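Let the Little Tournaments Breathe

4/30/19

I watched a second-round match from Kundirholm last week at some ridiculous hour, coffee in one hand, and I loved every minute of it. Two players I'd barely heard of, a third-set tiebreak, and a crowd of maybe a few families and a very excited dog. And then I read that the tour wants to squeeze the smaller events again, and I've been grumpy ever since.

The argument goes like this. The calendar is too crowded, the top players are tired, so let's cut the little stops and give the big ones extra days. I get it! I really do. But the top players mostly don't play the little stops. Kundirholm had one seed anybody would recognize, and he went home after losing his first match. Taking that week away gives him a week off he could have taken anyway. It takes a paycheck from everybody ranked below him.

And those paychecks matter. I'm talking about the folks outside the top hundred who string their own rackets and share a room with their doubles partner. My cousin used to hit with a guy who flew to Serrano for qualifying, won two rounds, lost in three sets, and came home 660 dollars in the hole. He still calls it the best trip of his life (he also still owes my cousin for the rackets). Close Serrano and that guy doesn't move up to a bigger event. He teaches clinics.

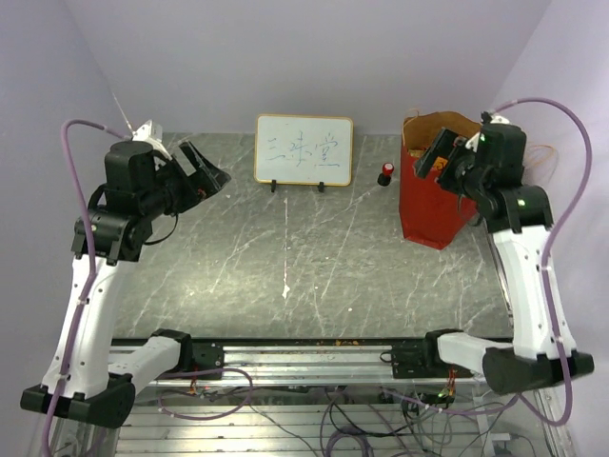
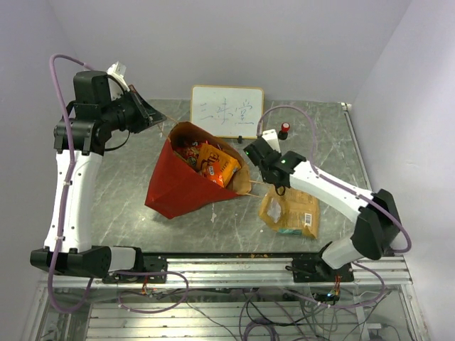
Two robot arms at a gray marble-patterned tabletop.

The other thing that bugs me is the fans. Tickets at the big events keep climbing, and for the money you get a seat so high up that you end up watching the screen. At the Wasel Open I paid 9 dollars and sat close enough to hear a player arguing with himself about his backhand. There were almost 1000 of us there for the final, which sounds tiny until you're in it. Kids were leaning over the rail between games. Where else are they going to get hooked?

Now, I'm not saying every event deserves to live forever. Kiltness has been a mess for years — bad lights, worse scheduling, a court that plays like a parking lot — and if they can't fix it, fine, give the week to a town that wants it. But give it to a town! Don't hand it over so a big tournament can stretch its first round across three more evenings of television.

If the tour needs to trim something, start with the exhibitions. Everybody complains about a tired schedule and then flies halfway around the world in the off weeks to play for show. I've got a trip back to Wasel penciled in for May, and I'd like there to be a tournament when I get there.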